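Utwood Robotics Club Bench Guide
Section 3: Setting up and running the dish task

Welcome to our favorite bench! The dish task is how most new members get their first real time on the two-arm station, and it's a great one to learn on. Plates are slippery, racks are fussy, and the first time you get one arm to hold a plate steady while the other comes in for the rim, you'll want to tell everybody in the building.

Read the whole section once before you power up. You should already have your bench sign-off from Section 2 and know where the red stop button is. Plan on working in pairs — one member drives, one member spots. Swap after every set.

3.1 Before you turn anything on

1. Check that both arm bases are tight on the front rail. Push each base gently from the side with your hand low on the casting. If it rocks, stop and get the hex keys out of the bench drawer.

2. Follow each purple cable from the wrist down to the base with your fingers. It should hang in an easy loop above the wrist, with enough slack for the wrist to turn all the way in either direction. A cable that is snug at the home position will be tight somewhere else.

3. Look over the fingertips. If the covering has started to lift at the tip, replace it now. Wrinkles are fine and even help a little with grip.

4. Put on safety glasses. Tie back long hair and push up loose sleeves.

CAUTION: Dishes are real ceramic and they break like real ceramic. If one chips or cracks, stop the run, cut arm power, and pick up the pieces with the thick gloves. Cracked dishes never go back into the bin.

3.2 Powering up

1. Turn on the bench supply, then the computer. Leave the arms off for now.

2. Log in and start Skedum, our scheduling and recording program. Pick "Dish task" from the bench menu. Skedum loads the arm limits for this task, so please don't start from the "Blank" profile and type them in yourself.

3. Turn on arm power. The arms will sag a little and then catch themselves. Keep your hands away from the table until they do.

4. Press Home. Both arms move, and they move at the same time. Your spotter should have a hand at the stop button the whole way through.

5. Open the camera page and check every view. The two wrist views should show both fingertips at the bottom with the table between them. If a wrist view is tilted compared with the day before, somebody has bumped the mount. Loosen the mount screw, straighten it, and tighten it again before you record anything.

NOTE: Status light brightness goes from 0 to 255. Leave it at the profile setting. Turning it up to 255 looks fantastic (we've all tried it) and puts reflections on every glossy dish on the table.

3.3 Laying out the dishes

The layout changes from set to set on purpose. A program that has only seen a plate in one spot learns that spot really well and nothing else, so mix it up and have fun with it.

1. Open the layout card in Skedum. It gives you a starting arrangement: which dishes are on the table, which are already in the rack, and whether anything is stacked.

2. Place the rack first. Its feet should sit flat, and both arms need to be able to reach it at the home height. Press down on each corner to make sure it doesn't wobble.

3. Place the dishes that start in the rack. Mugs go upright unless the card says different. Bowls go upside down.

4. Place the table dishes last. For a stacked start, put the smaller or deeper pieces at the bottom and the plate with the black rim on top. Let the edges of the lower dishes stick out a bit on one side — a perfectly centered stack is harder to see from above and a lot less interesting to train on.

5. Turn the plate to a new angle every time. The pale blue squares on the rim make this easy to check at a glance.

6. Drive one wrist over the stack with the fingers open and confirm that the gap clears the dish you plan to grab. If a finger touches the rim on the way down, raise the wrist, turn it a little, and come in again.
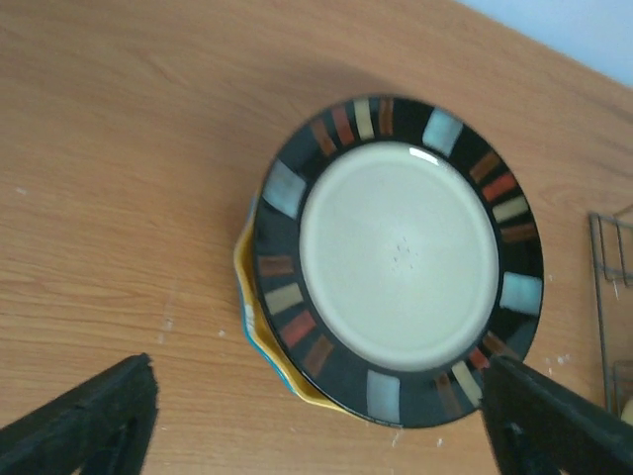 3.4 Driving a practice run

Practice runs aren't saved. Do as many as you like! New drivers should do at least 3 in a row without touching the stop button before they switch over to recording.

1. Set the speed slider to Slow. The Slow profile is plenty quick once you get smooth at it.

2. Take the leader handles, one in each hand, and squeeze both triggers for a moment. The arms wake up and follow you. Start with small, lazy movements until the arms and your hands agree.

3. Move one arm at a time for the first run. Park the idle arm well off to its own side with the fingers pointing in over the table, and leave it there.

4. Bring the working arm to the dish from above. Open the fingers before you get there. Opening them next to the dish is the number one way to send a plate sliding.

5. Close slowly. Stop squeezing when you feel the handle push back. More squeeze doesn't mean more grip, and on a curved rim it can pop the dish right out.

6. Lift straight up, pause, then travel. Keep the dish higher than the tallest thing in the rack, which on most cards is a mug.

7. Over the rack, pause again and look at both the overhead view and the wrist view. The overhead view is good for left and right. The wrist view is what you want for the last little bit down.
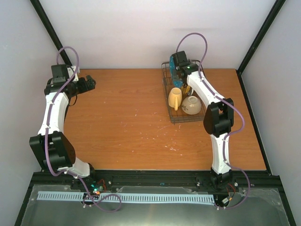 8. Lower until the dish touches the wires, then let it settle before you open the fingers. Open just wide enough to clear. A wide, fast open near the rack tends to catch a neighbor, and then you have two problems.

9. Back straight out the way you came in. Return to home and say "clear" out loud so your spotter knows you're done.

NOTE: If the handles feel out of step with the arms, let go of both triggers and wait for the tone. Skedum holds the arms in place for 500 milliseconds and then lines them up again. Don't fight it.

CAUTION: Only the spotter reaches onto the table, and only after the driver has let go of both handles and said "hands off." We do this every time, including the times when it feels silly.

3.5 Two arms on one plate

Okay, the good part. A flat plate on a flat table gives a single gripper very little to hold on to. With two arms, one finger can hold the rim still while the other arm works its way in from across the plate. It takes some practice, and it feels amazing when it clicks.

1. Start with a card that has the plate out by itself, away from the rack. Leave enough table between the plate and the rack for a whole open gripper.

2. Choose a holding arm and a picking arm. The picking arm should be the one closer to the rack.

3. Raise both wrists until each one can see the plate. The picking arm's wrist view should have the plate well above the fingertips, with bare table in the gap between them. If the rack fills more of the view than the plate does, move the wrist away from it.

4. Bring the holding arm in low from its own side. Aim the tip at the rim. The center of the plate is glazed smooth, and a tip that lands there will skate.

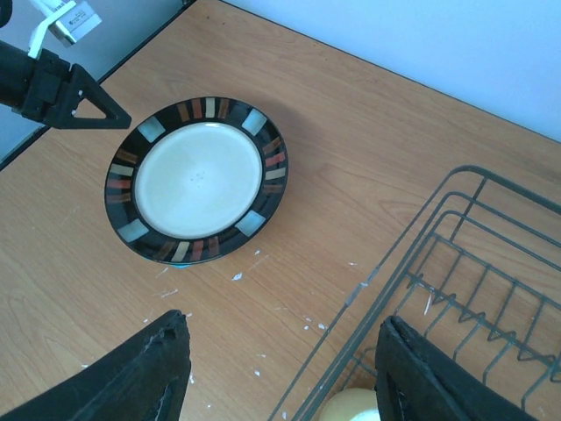 Page last changed: January, 4:40 p.m.

5. Touch the rim with the tip of the holding finger and stop. You want contact, with very little push. If the whole plate starts to creep, you have too much.

6. Now lower the picking arm on the opposite side, fingers open. Watch for the moment the lower finger meets the table. You'll feel a faint tick in the handle.

7. Slide in under the rim, close, and lift that side just a bit. Hold there and breathe.

8. Release with the holding arm first, moving it up and away before the plate goes anywhere. Then carry on to the rack as you did in 3.4.

If the plate spins, the two tips aren't across from each other. Back both arms off, pick a pale blue square as your target for the holding finger, and use the square diagonally across from it as the target for the picking arm. Your spotter can call out the squares for you, and with a good spotter you'll be lining up in no time.

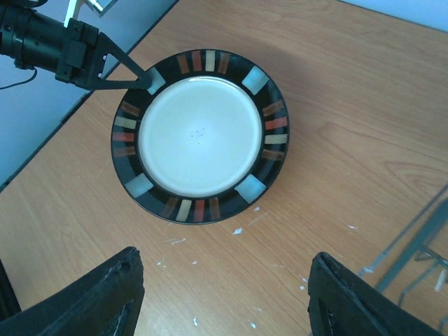 By the Utwood Robotics Club dish bench crew

3.6 Recording for real

1. Switch Skedum from Practice to Record. The border of the window turns orange.

2. Type both sets of initials, driver first. Choose the card number and check it against the table one more time.

3. Press the foot pedal to start. Run the task start to finish. Small fumbles are welcome, so if you miss a grab, back up and try again in the same run. Recoveries are some of the most useful things we collect.

4. Press the pedal again when both arms are home.

5. Mark the run Keep, Keep with recovery, or Toss. Toss is for dropped dishes, hands in view, or the wrong card. A slow run is still a Keep.

We finished last season with 3,156 kept runs on the club drive, every one of them driven by a member, and that set is what carried our entry through the Gammont student challenge. Your runs go into the same pool!

3.7 Quick fixes

Arms won't wake up: check that the stop button is twisted back out, then squeeze both triggers together.

One wrist view is frozen: close the camera page and open it again. If it's still frozen, cut arm power and reseat the camera plug at the base end.

Gripper closes but won't hold: look at the fingertip covering. If it's shiny, it's worn out. Spares are in the drawer marked Öberg, which is what's left of our old parts cabinet.

Rack slides during a run: finish or stop the run, mark it Toss, and reset the rack before the next card.

Elbow feels hot through the back of your hand: park both arms, cut arm power, and take a snack break. Write the time in the bench log.

3.8 Shutting down

1. Send both arms home and open the grippers.

2. Cut arm power, with the spotter standing clear of the front rail. The arms settle when power goes off.

3. Wash your hands, then put the dishes back in the padded bin, plates on edge.

4. Let Skedum finish copying before you log out. The copy bar is slow with a long set, so start it before you pack up the dishes.

5. Sign the bench log and hang up the glasses. Section 4 covers playing your runs back and trying out a trained program on the same cards.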